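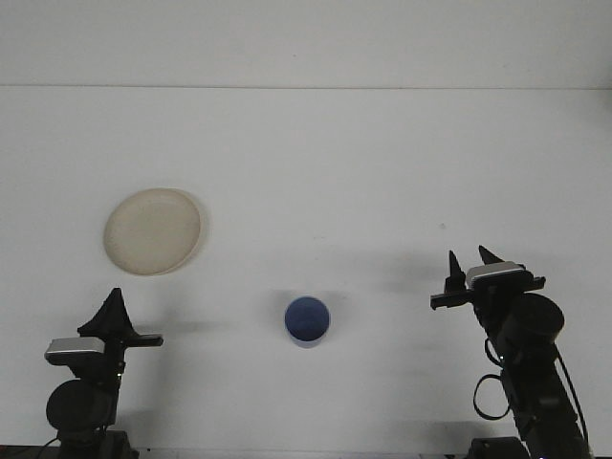
Figure 3. Kaseck two-arm kit with the plate and cup used in the tabletop task. Each arm carries a two-finger gripper and a wrist camera.

4.2 Kit under review
We tested the Kaseck kit as sold by Wukholm, with no changes to the grippers or the wrist camera mounts. A third, fixed camera covers the table. Setup followed the printed guide, except for the gripper calibration, which we repeated after every 400 episodes – the guide asks for it only once. Two operators recorded 1,085 episodes over six weeks, ending in November. Episodes in which either arm faulted were kept and labeled as failures.

The vendor's software logs joint positions and all camera streams to a single file. We used its default settings throughout.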